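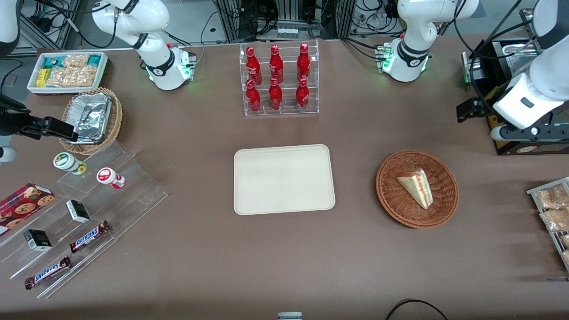

Please just tell me the sandwiches won't be squashed, one of our customers wrote back in November, before we'd even got as far as talking about prices. I printed that email out and stuck it over the packing bench, and it's still the best summary of the job I've got!

So, hello. I run Tilier, a small lunch and snack company in Drandbridge, and we put out food for offices, waiting rooms, workshops, choir rehearsals and anybody else who has a table and hungry people coming. I started it in my own kitchen with one cooler and a stack of borrowed baskets (I did give them back, eventually). We've got a proper kitchen now, behind the old Tavares shoe store, and a lot more baskets.

## What we do

We make lunch, we bring it and we lay it out. That last bit is the part I love. I used to work in an office where lunch came in a cardboard box that sat on the floor by the copier, and you had to kneel down and dig for the ham. The food was fine! But everyone ate it in a bad mood.

I like a table where you can see what there is before you reach for it. Drinks go at the back, in a clear stepped rack, with the back row higher than the front so the labels show. We use an acrylic one for bottles of Coca-Cola, six at a time, and we bring spares to fill it up again. Sandwiches go in round wicker baskets, wedges on an angle so you can get your fingers around one without touching the next person's. Packaged snacks get a tray of their own - crackers, something sweet, whatever you ticked on the order form. Anything in foil has an oval basket, which makes it a lot easier to carry in from the van, and looks nicer too.

And there's a plain beige tray in the middle. People ask me about it all the time. It's for you to use! Put your wedge and your crackers on it and take it back to your desk, or pass it down the table to whoever is stuck on a call. We bring as many as you need, and we wash them.

## The sandwiches

Pale bread, dark bread, or a mix. We cut everything into triangles, and I know there are people with strong feelings about rectangles (I have had the emails), but triangles sit better in a round basket and I'm not changing. The fillings move around with the season and with whatever Altoretti, our greengrocer across the street, has too much of. Last summer that was tomatoes, for weeks and weeks. If you ordered from us then, thank you for your patience.

We do meatless and dairy-free every day. Please tell us about allergies when you order and again when we call to confirm - I'd so much rather hear it twice.

## How big, how small

The smallest order we take is lunch for 20. The biggest we've done was 300, for a school open house, and I slept for most of the day after. In between is where we're happiest. We've now laid 3000 tables, a number I only know thanks to the delivery book, which has had coffee spilled on it twice and is held together with packing tape.

Deliveries inside Drandbridge are free on orders over $180. Outside town we charge for the van, and we'll tell you how much before you say yes.

## A few things people ask

**Do you stay and serve?** We can, but most places don't want us hovering. We set up, show somebody where everything is, and come back later for the baskets.

**Can we keep the baskets?** No, sorry! You'd be surprised how often they get "forgotten" in a closet. If you really love them, ask me and I'll tell you where we buy ours.

**Can you do hot food?** In foil containers, yes, as long as you're close enough that it's still hot when we get there. I'd rather turn down an order than bring you lukewarm pasta.

**What kind of table do you need?** Anything flat and steady. We've used desks, a ping-pong table, and once two doors on trestles. If it's a long narrow one, let us know and we'll line things up in a single row so people can move along it.

**Do you take back unopened snacks?** If the wrappers are sealed and clean, we'll credit them to your next order.

## Getting hold of us

Call in the morning if you can, once the first van is out and I've had something to eat myself. Afternoons I'm usually up to my elbows in dishwater, but leave a message and I'll ring back. You can also stop by the kitchen - go down the side of Tavares, through the green door, and shout, as the bell hasn't worked in ages.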